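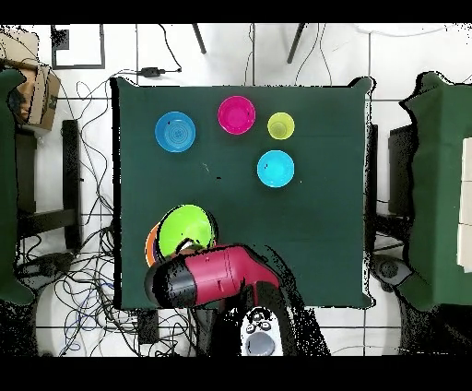 Skernlow Countertop Smoker: Setup and First Use
Section 4. Cold-smoking coarse salt

Use this section for dry, coarse salt only. For cheese and nuts, see Section 5.

Before you start, season the smoker as described in Section 3 and let it cool.

1. Set the smoker outdoors on a level surface, at least 2 feet from any wall.
2. Slide the drip tray into the lowest slot.
3. Spread the salt on the mesh tray in a thin layer. The tray holds up to 186 grams. Do not heap it.
4. Fill the chip drawer to the line with dry alder or apple chips.
5. Turn the dial to COLD and press Start. The fan runs first, then the igniter.
6. When smoke shows at the vent, close the lid and set the vent to half open.
7. Stir the salt once an hour. Close the lid promptly — the chamber loses smoke quickly.
8. Switch off when the salt reaches the color you want. Most batches take roughly 38 minutes per shade on the color card.

Note: Fine table salt falls through the mesh. Use the Rornent liner, sold separately.

Note: If the salt clumps, the chips were damp. Break it up with a fork and leave it uncovered overnight.

CAUTION: Keep the chamber below 100°F. If the display shows a higher reading, open the vent fully and wait before adding chips.

CAUTION: Ash stays hot after the fan stops. Empty the drawer into a metal container only.

Store smoked salt in a glass jar with a tight lid, away from the stove.

Search manuals Enter model number Go

Related sections
Cleaning the chip drawer
Replacing the Bühler fan filter
Smoking cheese and nuts
Error codes

Flunitz Kitchen Products | Contact support | Copyright Flunitz | Back to top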